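Testing a Chore in Simulation Before You Trust an Arm With It

By Yoon-hee Ahn
April 30, 2019

Print this page | E-mail this page

This tutorial sets up a tabletop clearing test for a single arm and scores it in a way that says something about real housework. It assumes a working physics simulator, a model of your arm with joint limits filled in, and a machine that can run without a monitor overnight. The scripts mentioned are from the Visent task kit. Any kit that lets you set object poses and read contacts will do.

Whether an arm can clear a table depends heavily on which table. Most published success rates come from one layout, one light and one set of objects. The procedure below varies all three and reports the failures separately.

1. Write the chore as an end state

Do not start with motions. Start with where things must be when the work is done. For clearing, the end state is:

- each object is inside the target zone
- each object rests on a stable face
- no object has been dropped from more than two inches
- the arm is back in its parked pose

Save this as a check that runs once per simulation step. If the check passes for 300 steps in a row, the trial counts as complete. A shorter window will pass objects that are still rocking.

2. Build the room first

Put the table in a room with walls, a floor and at least one window. A table floating in a gray void trains a vision system to expect a gray void. Set the table height from a real table, and fix the arm base to the top with a rigid joint. Leave the clamp out of the collision model only if the real clamp sits outside the reach of the gripper.

Add low sun through the window. Hard light puts bright patches and shadow edges on the tabletop, and a pale object on a bright patch loses most of its outline. Homes have this problem every clear morning. Shops have it less, but a skylight over a bench will do the same thing.

3. Choose objects that differ in size

Two are enough for a first pass. Use one box close to the limit of the gripper opening and one block well under it. Place one on each side of the base. The arm then has to swing through its full working range, and the elbow has to pass over the top without reaching a joint limit.

Measure the large box against the open jaws before you run anything. If it exceeds the opening in every orientation, the only options are pushing or dragging, and that needs a different end state.

4. Set mass and friction

Default values are usually wrong. Weigh the real objects on a kitchen scale. For friction, tilt a board with the object on it until it slides and take the tangent of the angle. Enter both values, then allow each to vary by a fifth in either direction between trials. Loïc Marty's notes on the Collado bench cover the tilt test in more detail.

5. Script the approach

a. Move to a pose above the object with the wrist pitched down.
b. Stop and take a new pose estimate.
c. Descend along the gripper axis at reduced speed.
d. Close until contact force reaches the set value.
e. Lift one inch and check contact again.
f. Carry, lower, open, retreat.

Step b is often skipped to save time. Skipping it raises the miss rate on tall objects, where a small error in the first estimate puts a fingertip into the top edge.

6. Run the batch

Run 2,000 trials. Change object position, object rotation, sun angle and camera exposure on every trial. Keep the random seed in the log so that any trial can be replayed. Do not stop the batch early on a good streak.

7. Sort the failures

Our February batch with the Vomau arm model had 501 failures. Sorting them took longer than running them. The categories we use:

Perception: the estimated pose was wrong before the arm moved.
Approach: the gripper touched the object before closing.
Grasp: the object slipped during the one-inch lift.
Placement: the object left the gripper correctly and came to rest outside the zone.
Timeout: none of the above, work not finished.

Perception was the largest group. In 93 trials the large box was not detected at all, each time with direct sun on the tabletop. Lowering the exposure recovered most of those and made the shaded side of the table worse. Bracketing two exposures is the next thing to try.

8. Compare with the real bench

Pick thirty trials, including failures, and repeat them on hardware. Expect the grasp numbers to get worse. Simulated contact is cleaner than rubber on cardboard. If the real arm does better than the simulated one, look for an error in your friction values before reporting anything.

What the result supports

An arm that passes this test can move known rigid objects across a known table. It cannot yet be said to clear a table. Plates with food on them, glasses, paper, cloth and cables are all outside the test, and each needs its own end state. Shop-floor kitting is closer, as parts arrive in known sizes and somebody controls the lights. On our figures we would put this arm on a supervised kitting bench and would leave it out of a kitchen.

The Triltik gripper profile has not been run through step 8. Treat its simulated scores as provisional.

Last updated: April, with corrections to step 4

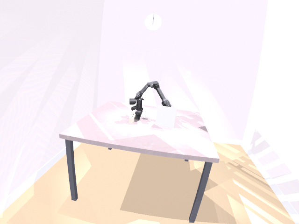

Simulated bench in hard light, gripper over the white box, small block on the other side of the base.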